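Hand-held gripper: pads wear unevenly and slip on cables. How often do you swap them?

Posted in Grippers and End Effectors
Asked by Zinash Gebreyes

We run a hand-held two-finger gripper for collecting cable-handling demos. The fingers have the soft ridged pads, screwed to a printed mounting block at the base with two screws each. It gets used most days for small stuff: charging leads, clips, plugs, wipes, cups.

For the last couple of weeks in October the left pad has been letting go of thin cables. Thick things are fine. If I pick up a plug by its body it holds. If I pick up the lead just behind a clip, it rolls out between the ridges as soon as I lift. The tips still meet when I close the trigger all the way, at least by eye, but the left one looks to me like it leans a little when it has a load on it.

What I have tried so far:

Wiped both pads with a wet wipe. Better for an hour, then the same again.
Tightened the screws on the left block. One of them took half a turn.
Closed the gripper on a strip of paper and pulled. The paper comes out easier on the left side than on the right.

The gripper came from Trerklow with one spare pair of pads and I have not opened the bag yet. Their sheet says to inspect the pads after 900 cycles but does not say what to look for, and I don't have a cycle counter anyway. Do I replace just the left pad or both? And is there anything to set up afterward, or do I screw them on and go?
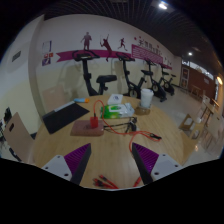 4 min read

Edit: somebody asked in the comments what the work looks like. It is one round table, light wood, with red cables near the front edge, and a longer orange-red one running from the plug on the block out to a black alligator clip. The long one is the lead I lose most often.

Ita Mac Suibhne
Accepted by the poster

Replace both. A new pad is stiffer than an old one, and if you mix them the old one does all the bending. The object then sits off center and you will be chasing the same problem from the other side.

Before you open the spares, check the block. Half a turn on one screw is a lot on a printed part. Take the left finger off completely and look at the screw holes from the back. If a hole has gone oval, or there is a pale stress line running from it, the block is moving under load and new pads won't cure that. We have had 2 blocks go this way at Grenance, both on the finger that gets knocked against the table edge when people put the tool down.

If the block is good, do it in this order:

Gripper fully open, power off if yours is powered.
Take out both screws on one finger and pull the pad and block away together. Do one side at a time so you don't mix up left and right.
Clean the seat with isopropyl on a cloth. Wet wipes often have lotion in them and leave a film, and I think that is why your grip came back for an hour and then went.
Fit the new pad with the ridges facing in. Start both screws by hand before you tighten either one.
Snug them alternately, a quarter turn each, and stop when they stop. No power driver.
Same again on the other finger.

Then close it slowly and look at it side on. The tips should touch first and the rest of the pad should come in as you squeeze. If the middle touches first you have a pad seated crooked. Loosen, push it home, and tighten again.

You do have something to set up afterward. Redo the open and closed width on your side of the software. New pads are thicker than worn ones and your old closed value will be off. With us it was enough that the recordings showed the fingers still open when they were holding a cable.

For what to look for at inspection: shiny ridges, small tears where the pad meets the black edge, and any pad that stays bent after you let go.

Yabsira Abera

Agree with changing both. I would add that thin leads roll out of ridged pads even when the pads are new, if the lead lies along the ridges. Turn your wrist so the cable crosses them. Also pick up farther from the clip. The clip is heavy for its size and it swings, and that swing is what works the lead loose.

For the missing cycle counter, I keep a sheet of paper taped inside the case and write down the number of episodes at the end of each session. I multiply by the grasps per episode. It is crude but it tells me when to look. At Vistitdale we go by the paper pull test more than by the number. Same strip, same person pulling, once in the morning before the first recording.

Sumeya Gidey

mine did this and it was just the screws. put a tiny bit of the blue threadlocker on and it's been ok. didn't change the pads

Comments on this answer (2)

Ita Mac Suibhne: Careful with threadlocker if the block is printed. Some plastics crack from it. Check what yours is made of first.

Sumeya Gidey: ok good to know, mine has metal inserts

Zinash Gebreyes

Update from me. Took the left finger off. One of the holes is slightly oval on the back, no stress line that I can find. I have asked Trerklow for a block and fitted the new pads on both sides for now. The paper test is even left to right. The long lead stays put if I cross the ridges like Yabsira said, and still slips now and then if I don't. Closed width was off — I have redone it and will redo it again when the block comes.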